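Pikero: Gebrauchtwagen-Inserate für Kleinwagen, Stand 24. März 2022

Moin und willkommen! Pikero ist meine Sammlung von Inseraten für gebrauchte Kleinwagen, und zwar aus der Gegend rund um Brusamside und Irndale. Angefangen habe ich damit, als ich selber einen kleinen Fünftürer gesucht und mich über die Preise gewundert habe (gekauft habe ich dann am Ende einen Dreitürer, fragt nicht).

Was drin ist

3.000 Inserate, eine Zeile pro Auto. 2.000 davon kommen von Händlern, 1.000 von privat. Bei 600 Zeilen fehlt der Kilometerstand, die habe ich trotzdem dringelassen, filtert sie halt raus, wenn sie euch stören.

Spalten

id: laufende Nummer, mit Lücken
modell: so geschrieben wie im Inserat, also auch mit Tippfehlern
modell_norm: meine bereinigte Fassung
baujahr: Erstzulassung, vierstellig
km: Kilometerstand, leer heißt unbekannt
preis: in Euro, Verhandlungsbasis steht extra in vb
getriebe: m oder a
tueren: 3 oder 5, die Heckklappe zählt mit
quelle: haendler oder privat

Trennzeichen ist das Semikolon, Kodierung UTF-8. Wer Excel nimmt, sollte die Datei über den Import öffnen, sonst werden aus den Umlauten lustige Kästchen!

Was noch hakt

Die Ausstattung ist Freitext und ziemlich wild. „Klima“ kann alles Mögliche heißen. Siyabonga Mokgethi hat mir ein Skript geschickt, das wenigstens die Sitzheizungen findet, das liegt unter tools/moodley und läuft bei mir ab Python 3.8. Doppelte Inserate habe ich über Modell, Baujahr und Kilometerstand gesucht, ein paar sind mir bestimmt durchgerutscht. Im Juni will ich die Automatikwagen noch mal durchgehen.
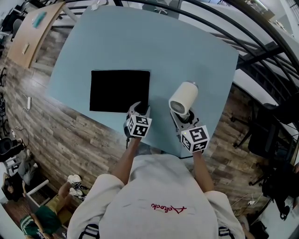
Zwei Handgreifer mit Markerwürfeln, auf dem Tisch ein schwarzes Tuch.

Nutzung und Kontakt

Nehmt die Daten gern für Unterricht, Hobby oder die eigene Autosuche, ein kurzer Hinweis auf Pikero reicht mir. Fehler bitte als Issue melden, am liebsten gleich mit der id. Um die Pull Requests kümmert sich Takeshi Ueda, der ist da deutlich schneller als ich.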